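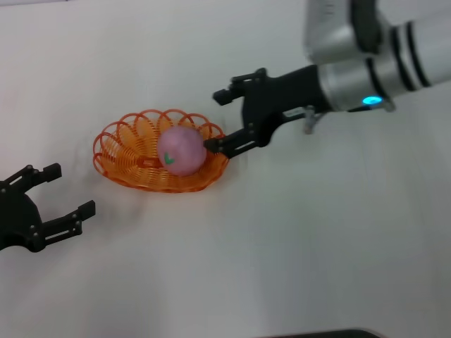 Ayantu Wako, recording secretary, Zitberg Youth Basketball League
8/20/23

Print this page | E-mail this page

Minutes, preseason meeting of coaches and team reps

Present: Gijs De Haan (chair), Ayantu Wako (minutes), reps from Tukow, Michiels and Makau. Zitberg's second team sent no one and no word.

1. Minutes of the July meeting
Approved after one correction. The July text said the scoreboard repair was "complete." The Makau rep pointed out that the shot clock on the east side still sticks. Changed to "reported as complete."

2. Fall showcase
De Haan wants to move from a bracket to a showcase format, with each team guaranteed three games and no champion. He said college coaches prefer it. The Michiels rep asked which college coaches, and how many had come last year. De Haan did not have names with him — he will bring them next time. I note that the same promise is in the July minutes.

Tukow is in favor provided the games are not all stacked in one day. Makau would rather keep a final, as parents buy tickets for a final. Vote put off until we see a draft schedule.

3. Gate and money
Last season's showcase sold 400 tickets. The budget proposed for this year assumes 887. Asked where the increase comes from, De Haan said better opponents and earlier posters. Several people found this hard to believe, and so did I. Michiels moved that the budget be redrawn on last year's number, with anything over it treated as extra. Carried, De Haan abstaining.

4. Registration
121 players have signed up and 113 have paid. Reps are to chase their own unpaid players. Anyone still unpaid at the first practice does not get a uniform. We had this same rule last year and handed out the uniforms anyway, so I asked that it be written down this time.

5. Officials
The referee assigner wants three-person crews for varsity games. Tukow thinks two is plenty at this level. Makau disagreed strongly and brought up the last two minutes of the Michiels game again. Discussion was long. No motion.

6. Gym time
Makau's gym is being refinished and the contractor says the floor will be ready for opening week. Makau's own rep doubts it. Michiels can lend two evenings — late slots only, and the visiting team sweeps the floor.

7. Other business
A rep asked about streaming the games. De Haan has a quote but it leaves out the cost of a camera operator. Sent back for a full price.

To do
De Haan: draft schedule, list of college coaches, streaming quote.
Wako: revised budget sheet, written uniform rule.
All reps: unpaid fees.

Next meeting to be set by e-mail once the draft schedule is out.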